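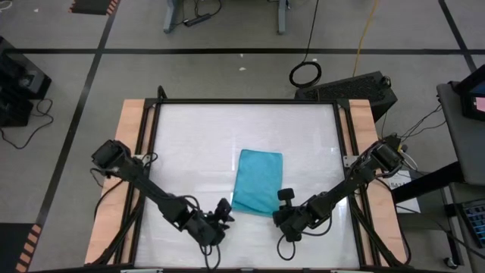
*Photo: Viorica Todorova*

# Chapter 6: Folding and Storing Household Linens

A towel is the simplest thing most households fold. It has four straight sides, no sleeves, and no right or wrong way up. For that reason this part of the course begins with towels and leaves shirts, fitted sheets, and tablecloths for later.

The turquoise towel in the opening photograph has been folded into a flat panel. Look at its edges. They are slightly wrinkled, as the edges of most folded cloth are, and a towel in that state can go on a shelf. Students often spend too long on a single piece, smoothing it again and again. In a working linen room the standard is a stack that stands up and a piece that can be pulled out without bringing down the rest.

## The work surface

Good folding starts with the table. It should be clean, flat, and larger than the piece when the piece is fully open. A smooth, hard top lets cloth slide, which helps when you are squaring a corner but can work against you when you are trying to hold one end still. A padded top grips the cloth and is better for long pieces. Both are used in the trade, and you should practice on each.

Table height matters as well. If you have to bend at the waist to reach the far edge, the table is too low or too deep. Ayuba Odoi, who ran the linen room at the Fiadzo guesthouse, kept two tables of different heights and let each worker choose. Complaints of sore backs dropped within the month.

## Halves and thirds

There are two basic folds, and nearly every other fold in this chapter is built from them.

**The half fold** brings one edge over to meet the opposite edge. It is quick, and it is easy to check, as the edges either line up or they don't.

**The third fold** brings one side in over the middle and then the other side over that. It takes more practice. The usual mistake is to make the first fold too wide, so that the last side sticks out past the crease. Correct it at the first fold — pulling at the finished piece only moves the wrinkles somewhere else.

A bath towel is commonly folded in thirds the long way and then in half. A hand towel needs only half folds. The shelf decides the final size, so measure the shelf before you settle on a method.

## In this chapter

You will learn to

- choose and prepare a surface for folding
- make half folds and third folds with matching edges
- fit a folded piece to a given shelf
- stack and rotate towels so that all of them get equal use

**Words to know:** hem, selvage, nap, crease, panel, rotation

## Before you read

Take one towel from home and fold it the way you always do. Write down each step in order. Keep the page in your notebook, as you will need it for the shelf exercise on page 128, where you and a partner follow each other's directions word for word.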